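I have carried groceries in paper bags, in those crinkly totes from the checkout, and once in a laundry hamper (long story, there was a sale on cantaloupe). So when my cousin Vilja Riihimäki moved out of Cellham and asked if I wanted her Drorkero basket, I said yes before she finished the sentence. It's the same kind of gray plastic thing you'd grab by the door at a supermarket, and I've been using it at home since October. Here's how it's going!

First impressions

It's gray. Really, really gray. If you want your kitchen to look like a magazine, go buy wicker. But it has a proper rectangular shape with corners, so boxes sit flat against the sides, and the walls are all little slots, row after row of them. I like the slots a lot more than I thought I would. Onions and potatoes get some air, and crumbs and dirt fall right through, so put something under it if you care about your floor.
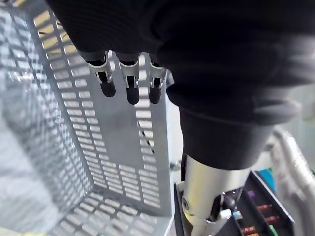 Where it lives now

Mostly on the wooden table, next to the produce. I unload the car into it, set it down and sort from there: the red fruit with the leafy tops in one spot, bitter melons in another. Bitter melon is the real test for any container in my house, with those bumpy ridges that snag on mesh bags and tear up thin plastic. In a hard basket they just roll in and roll out. The floor of this one is flatter than I expected too, so a jar stays standing up.

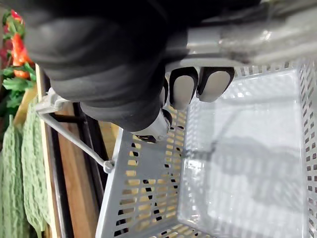
The handle

My one real gripe. It's thin metal, and it folds down over the rim when you're loading, which I love. Carrying is another matter! With 4 cartons of milk in there it digs into my fingers by the time I hit the stairs. I wrapped an old dish towel around it for a week and then got tired of the towel. Kuusisto makes a slip-on foam grip that I keep meaning to try. The handle does swing up easily, I'll give it that, and it hasn't pinched me yet. 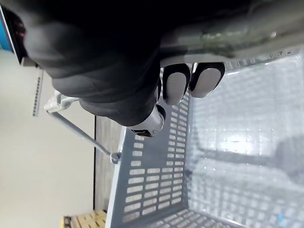
Ritva Kinnunen: I have two of these and the handle bugged me too, until I stopped filling them to the top. Mine are great for the garden, I just hose them off. Do you find the slots let small stuff through, though? I lost a whole handful of cherry tomatoes down the side of the car.

Fair question, Ritva, and thank you for the tomato warning. Garlic cloves and loose beans are the ones I'd worry about, so those stay in their bag. Everything else has behaved. And I've cut back on the overfilling, mostly.

As for floors, I've parked it on the striped carpet plenty of times and it slides along fine if you nudge it with a foot.
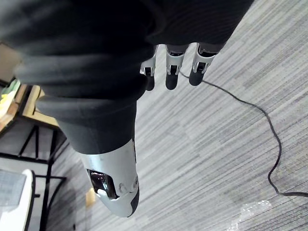 I wouldn't drag it loaded over a nice rug, but for scooting it closer while you put cans away, no complaints. Compared with my old Verkura crate, the folding one, it's lighter and it doesn't collapse on me when I look at it wrong. The crate did store flat, and I miss that on days when the kitchen is a mess. If you've got the space and you buy a lot of lumpy vegetables, get the basket, and get the foam grip while you're at it.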